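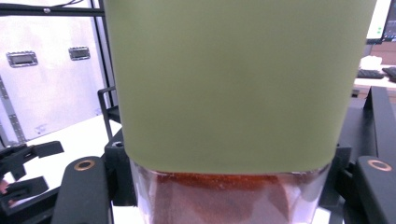 Ticket 291: Product import stops partway, colour field blank

Opened by: Upendo Mwakyusa
Assigned to: Halima Simiyu
Product: Setutard shop catalogue, hosted plan
Opened: 31/03/2024
Priority: Normal
Status: Resolved

Problem as reported

I am moving our kitchenware catalogue from Waller to Setutard. The file exported fine and opens in a spreadsheet with every row there. When I upload it, the progress bar gets partway, then the page goes back to the import screen with no message. The products that do come in have no colour, and some prices have lost their cents. I have tried two browsers and restarted the computer. Same result both times.

Reply from Halima Simiyu

Thanks Upendo. I have looked at the import log on our side. The job stopped at row 702. That row has a line break inside the description, and the importer read the second half of it as a new product with no code. It should have given you an error on screen and it didn't, so I have logged that separately.

The blank colours are a heading problem. Waller writes the column as "Color" and your store is set to Australian English, where the field is "Colour". The importer wants an exact match.

Please try the following:

1. Make a copy of the export and work on the copy.
2. Remove line breaks from the description column using find and replace.
3. Change the "Color" heading to "Colour". Leave the values alone.
4. Set the price column to two decimal places and save as CSV, UTF-8.
5. Delete the partial import under Catalogue — History before you upload again.
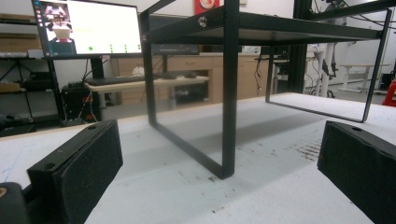

Will deleting the partial import remove products I typed in by hand?
Products entered by hand stay where they are. History only removes what came in with the job you pick.

Reply from Upendo Mwakyusa

Did all five steps. It ran to the end this time. Colours are in and the cents are back. I now have 13 products listed twice, and they are all ones with a trailing space after the code. Is there a quick way to clear those? Also, photos have not come across.

Reply from Halima Simiyu

The duplicates can be merged under Catalogue — Tools — Match codes. Tick "ignore spaces" and run it once.

Photos are not part of the CSV. Upload them on the Media page and put the product code at the start of each file name. The limit is 3,000 files per batch. Allow a few minutes for thumbnails.

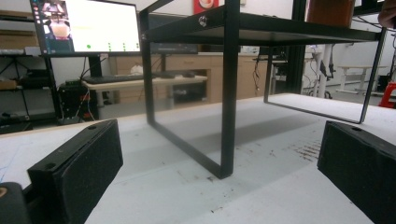

Black metal stand on a white work surface.

Reply from Upendo Mwakyusa

Merge worked, no doubles left. Photos are attaching to the right codes. One had a lower-case letter in the code and didn't match, so I renamed it and uploaded it again. Happy for this to be closed.

Closing note

Cause: line break in description field, heading mismatch, trailing spaces in codes. Missing error message passed to development. Closed by H. Simiyu.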